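Setau cell, progress report for April
Prepared by Yaryna Savchuk for Hayley Sugden, Alari Fund

It has been a really good month for the cell. The simulated copy now runs alongside the real one every working day, and we do our gripper setup in it first, so a bad setting costs us a restart and a cup of tea instead of a bent finger!

Work done since the last report

Yurii Vasylenko rewrote the homing routine for the gripper. Both fingers now open to their full stroke at startup and wait there until the wrist has settled. The old routine homed the wrist and fingers together, and the arm would sometimes fault before its first pick. We ran the new one for 500 cycles in simulation and had 2 faults, both traced to a timeout that was set too short. Taras Levchenko has lengthened it, and the repeat run is on his list for Saturday.

We also redid the wrist camera offset. This was fiddly (the mount on the real arm had crept, and the model still had the old numbers), but the fingers now sit where they should in the wrist view, low down with the gap between them clear. The furniture and tile textures are loaded too, so the camera tests have some proper wood grain and grout lines to work against.

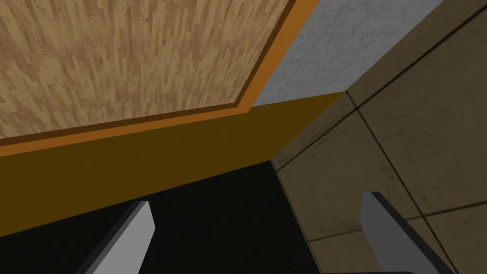

How often does the gripper need to be calibrated again?
Every 72 hours of running time, and after any finger change or hard stop. The routine takes one person a few minutes and the log entry is made automatically.

Repairs on the real cell

The left finger carriage was sticking when cold. Vasylyna Yurchenko stripped it, found old grease packed behind the slide, and cleaned and greased both sides. It moves beautifully now. The spare cable set from Fedoruk arrived and is on the shelf, labeled.

Still open

The Skakitz controller drops its saved speed limits after a power cut. We re-enter them by hand from the sheet on the cabinet door until the firmware fix is in. Very dark areas under the furniture also need another pass on the lighting in the model, and Yurii has started on that.

Spending is within the plan. Next month's money goes mostly on a second set of fingers and a new wrist mount, quotes attached.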